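Brelier Residence Services
A thread for residents ahead of Monday's linen exchange. Please read to the end before bringing anything downstairs. 1/7

The exchange desk opens at 12 noon in the ground-floor laundry room and closes at 2. Residents of the Irkard wing should use the side entrance, as the main corridor is being painted through the end of February. 2/7

Each resident may exchange one bed sheet, one blanket and up to two pillow covers. Cushions and personal bedding are not part of the exchange and cannot be accepted at the desk. 3/7

Please strip the bed fully before you come down. Clothing left among the covers is the most common cause of delay. Last term the desk returned roughly 30 garments to their owners, and several were never claimed. 4/7

A simple order of work is recommended: clothes off the bed first, then cushions and pillows, then the blanket, and the sheet last. Garments for washing may go directly into your room basket. 5/7
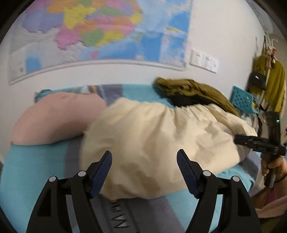
A bed before sorting: striped sheet, cream pillow, pink cushion, and an olive-green garment near the head of the bed.

Baskets should remain in rooms. Bags for carrying linen are available at the desk, with 200 in stock, and should be returned the same day. 6/7

Residents who are unable to attend may ask a roommate to exchange on their behalf with a signed note. Questions about missing or damaged items should be addressed to Mavis Kapoor, Linen and Housekeeping, Buthelezi House. 7/7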